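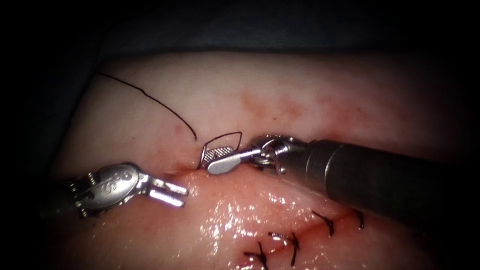
Toltora absorbable braided suture

Toltora is a synthetic braided suture for closing soft tissue where a stitch is needed for weeks and not for months. It is supplied sterile, in single foil packs, with or without a needle attached. The thread is coated so that it runs through tissue with little drag, and the coating is absorbed along with the rest of the strand.

Material and finish

The strand is a tight braid of fine filaments with a round section. Undyed thread is off-white. Dyed thread is violet and is the usual choice for deep layers, where a pale strand is hard to follow. Undyed thread is recommended close to the skin, as dye can show through.

The braid was revised in January. The present version has a closer weave and a thinner coating than the old one, and the two should not be mixed in one box. Packs of the revised thread have a grey band across the lower edge of the label. Remaining stock of the older thread can be used until its printed expiry date.

Sizes

3-0 – 70 series, lengths 45 cm and 80 cm
4-0 – 40 series, lengths 45 cm and 80 cm
5-0 – 50 series, length 45 cm only

The 80 cm length is intended for running stitches. For interrupted stitches the shorter length wastes less thread and is easier to keep clear of the field.

Needles

Taper point, half circle: for bowel, muscle and other tissue that parts easily.
Taper cut, half circle: for firmer or scarred tissue.
Reverse cutting, three-eighths circle: for skin and the layer beneath it.

The needle is drilled and crimped at the blunt end. Hold it about two thirds of the way back from the point. Gripping over the crimp can flatten it and weaken the join. Needles that have been bent and straightened by hand should be thrown away.

Strength over time

Toltora keeps some 72 per cent of its first knot strength at 14 days. By day 33 the remaining strength is too low to be relied on and the wound must be able to hold by itself. Absorption of the mass takes longer than loss of strength, and small remnants may still be felt under thin skin after the stitch has stopped carrying load.

These figures come from bench tests in warm buffered solution. Loss of strength may be faster in infected tissue or in contact with urine or digestive fluids.

Knots

Use flat square knots. The coating makes the first throw slide well, but it also lets a loose knot slip. Add one throw for the 3-0 size, and one more at the end of a running stitch. Cut ends to 3 mm in deep layers. Full tying notes are in the instruction leaflet, revised by Ilona Szénási.

Not suitable for

Heart and large vessel repair, nerve repair, eye surgery, fixing of permanent implants, or any closure that must hold for longer than the period given above. Do not use in patients with a known reaction to the coating or the dye.

Storage and handling

Store dry, below 25 °C, away from direct sun. Keep packs in the outer box until needed – the foil is sound but pinholes can form if packs are carried loose. Do not resterilise. Heat and steam both shorten the life of the thread, and the damage cannot be seen. Unused thread from an opened pack is to be discarded.

Ordering

Toltora is made by Purance and sold in boxes of one size, length and needle type. Mixed boxes are not available. The thread without a needle is sold as Dondumura and is listed on its own page. Sample packs can be requested for product trials; ask for Gyula Pap and give the needle type wanted.

Page revised 2019-08-01. Earlier printed price lists are withdrawn.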